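「皿を変えれば食べ残しは減る」は本当か
生活科学プロジェクト演習 最終報告

1 なぜこの題目にしたか

去年から学食の返却口の横に「小さな皿で、やさしい食べきり」というポスターが貼ってある。皿を一回り小さくすれば盛る量が自然に減り、食べ残しも減る、という趣旨のものだ。下のほうに小さく「効果は実証されています」と書いてあるが、誰がどこで実証したのかは書かれていない。

班の最初の打ち合わせでは、このポスターの続きとして「皿の色と大きさで食品ロスを減らす提案」をする予定だった。提案書の型はすぐにできた。ところが根拠の欄を埋めようとすると、引用できるものがなかなか出てこない。見つかるのはまとめ記事で、まとめ記事の出典は別のまとめ記事だった。そこで題目を変え、提案の前に、そもそも言われているとおりのことが起きるのかを調べることにした。

先に断っておくと、この報告は皿の効果を否定するものにはなっていない。私たちの調べ方ではどちらとも言えなかった。言えなかった理由のほうに紙幅を使う。

2 よくある説明とその弱いところ

皿の大きさについての説明は、たいてい目の錯覚の話から始まる。同じ大きさの円でも、周りを大きな円で囲むと小さく見える。だから大きな皿に盛った料理は少なく見え、つい多く盛ってしまう、という流れである。錯覚そのものは授業でも習ったし、疑ってはいない。疑わしいのはその先だ。円が小さく見えることと、人が多く盛ることと、盛ったものを残すことの間には、それぞれ別の段階がある。まとめ記事はこの三つを一文でつないでしまう。

色の説明はもっと怪しい。「青や紫の皿は食欲を抑える」という文は何度も見た。理由として挙がるのは「自然界に青い食べ物が少ないから」である。これは確かめようがないうえ、茄子も紫芋もぶどうも普段から食べている。逆に「赤い皿は食欲を増す」と書く記事と「赤い皿は警告色なので食べる量が減る」と書く記事が、同じサイトの中に並んでいた。どちらの結果が出ても説明がつくのなら、説明としては弱い。

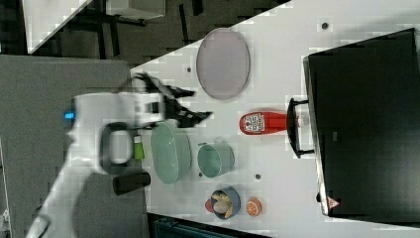
もう一つ気になったのは、「食べる量が減る」と「食べ残しが減る」が同じ意味で使われていることだ。食欲が落ちる皿に決まった量を盛れば、残す量はむしろ増えるはずである。盛り付けを客がする店と厨房がする店とでは話が逆になりうるのに、区別して書いてある記事は少なかった。ポスターも区別していない。うちの学食は主菜を厨房が盛るので、ポスターの理屈がそのまま当てはまるのはサラダと副菜の取り放題の列だけになる。

3 企業の資料を読む

食器メーカーのZernodhamは、業務用の小さめの皿を「食べきりサイズ」として売っている。カタログには導入した食堂で残菜が減ったというグラフが載っていた。縦軸に目盛りがない。棒が2本あり、右が左より低い。どれだけ低いのか、どのくらいの期間を測ったのか、同じ時期に献立や値段を変えていないかは読み取れなかった。問い合わせたところ、丁寧な返事と一緒に同じカタログがもう一部届いた。

Clivsideという食堂の運営会社の資料は、もう少しましだった。残菜の重さを曜日ごとに出しており、導入前と導入後の期間も書いてある。ただ、導入前が夏、導入後が秋になっている。夏は暑くて残す人が多いのかもしれないし、夏休みで客層が違ったのかもしれない。皿を変えなかった食堂の数字が一つでも並んでいれば比べられたのだが、それはなかった。

どちらの会社も嘘を書いているとは思わない。売るための資料なので、売るのに都合のよい比べ方になっているというだけだと思う。困るのは、それが記事に引用され、記事がポスターになり、ポスターが「実証されています」と言い切るところである。

4 自分たちの調査

4.1 食事記録の集計

食事記録アプリのRasteoには、研究や授業の用途に向けて匿名の記録をまとめて渡してくれる窓口がある。申請して受け取った記録は3,101件だった。項目は食事の時間帯、自炊か外食か、満腹度、残したかどうか、そして使った食器の大きさ(本人が大・中・小から選ぶ)である。

集計すると、「小」の食器の食事は「大」の食事より残す割合が低かった。班の中では一度、これで提案書が書けるという空気になった。しかし中身を見ると「小」の多くは朝食で、「大」の多くは夕方以降の外食だった。朝はパン一枚で済ませる人が多く、残しようがない。外食では自分で量を決められない。時間帯をそろえて自炊だけに絞ったら、差はほとんど見えなくなった。

しかも、大・中・小は本人の感覚で選ばれている。普段から大皿を使う家の人の「中」と、茶碗しか持っていない一人暮らしの人の「中」が同じとは思えない。この項目を使って何かを言うこと自体に無理があった、というのが今の考えである。

4.2 調理実習室での盛り付け

次に、学内のLewis館にある調理実習室で、参加者に白飯を盛ってもらった。参加者は65人で、大きな皿か小さな皿のどちらかをくじで割り当てた。指示は「昼に食べる量を盛ってください」だけにした。炊いた飯は毎回同じ釜から出し、しゃもじも同じものを使った。
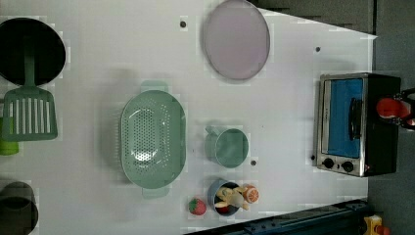
盛った量は、皿の大きさよりも参加者本人の違いのほうがはるかに大きかった。大きな皿でも茶碗一杯に届かない人がいる一方、小さな皿に山のように盛る人もいた。基準として200グラムを超えたかどうかで分けてみたが、超えた人は大きな皿の組にやや多いものの、偶然の範囲を出ない差だった。ただし、これをもって「皿の大きさは関係ない」とも言えない。個人差がこれほど大きい場合、この人数では小さな効果があっても拾えない。設計の段階で同じ人に両方の皿を使ってもらうべきだった。その案は出ていたのだが、二回来てもらうと人が集まらないと考えて見送っている。今から見れば、人数を減らしてでも二回来てもらうほうがよかった。

さらに、参加者の多くは同じ学科の学生で、ポスターも見ている。皿を渡した瞬間に「これ、小さい皿だと減るやつですか」と聞かれたことが何度もあった。聞かれた側が笑ってしまったこともあり、そのときの記録を除くかどうかで班の意見が割れた。最終的には除いていない。除く基準を後から決めると、都合のよい側に寄せられるからである。

盛った飯は実際に食べてもらう予定だったが、昼休みが短く、最後まで食べてもらえない回が続いた。途中で席を立った人の皿に残った飯は、多すぎたから残ったのか、時間がなくて残ったのか分からない。このため食べ残しの重さは今回の結果に入れていない。つまり題目に掲げた問いに、この調査は直接には答えていないことになる。中間発表で指摘されたとおりだった。

5 考察

皿の話が広まりやすいのは、安くて誰も損をしないように見えるからだと思う。献立を見直すとか、注文のときに量を選べるようにするとか、返却口で残す理由を聞くとかいった方法は手間がかかる。皿の入れ替えなら一度で済み、ポスターも作れる。効果がはっきりしなくても、やった感じは残る。

返却口で立ち話をした範囲では、残す理由として多く挙がったのは「味が濃い」「次の授業に遅れる」「付け合わせが苦手」だった。皿の大きさを挙げた人はいない。もちろん錯覚の話であれば本人が気づかないのは当然で、挙がらないことは反証にならない。それでも、本人が口にしている理由を後回しにして、気づいていないはずの理由から手をつけるのは順序がおかしいと感じる。付け合わせを断れる札を一枚置くほうが、皿を全部買い替えるよりも試しやすい。

買い替えた場合の古い皿の行き先も、どの資料にも書かれていなかった。食品ロスを減らすためにまだ使える食器を捨てるのなら、そちらも計算に入れなければならないはずだ。

班の中には、効果が不確かでも害がないならポスターを貼っておけばよいという意見もあった。筆者は賛成しない。「実証されています」と書いてあると、次に調べようとする人が減る。私たちも最初は調べるつもりがなかった。

6 残った課題

同じ参加者に両方の皿を使ってもらう形でやり直すこと。昼休みを避け、食べ終わるまで待てる時間帯に行うこと。皿の色は今回まったく扱えておらず、文献の整理だけに終わった。色を扱うなら、料理の色との組み合わせを先に決めておかないと、何を比べたのか分からなくなる。

学食には、ポスターの「効果は実証されています」の一文に出典を付けるか、外すかしてほしいと書面で伝えた。11月の時点で返事はまだ来ていない。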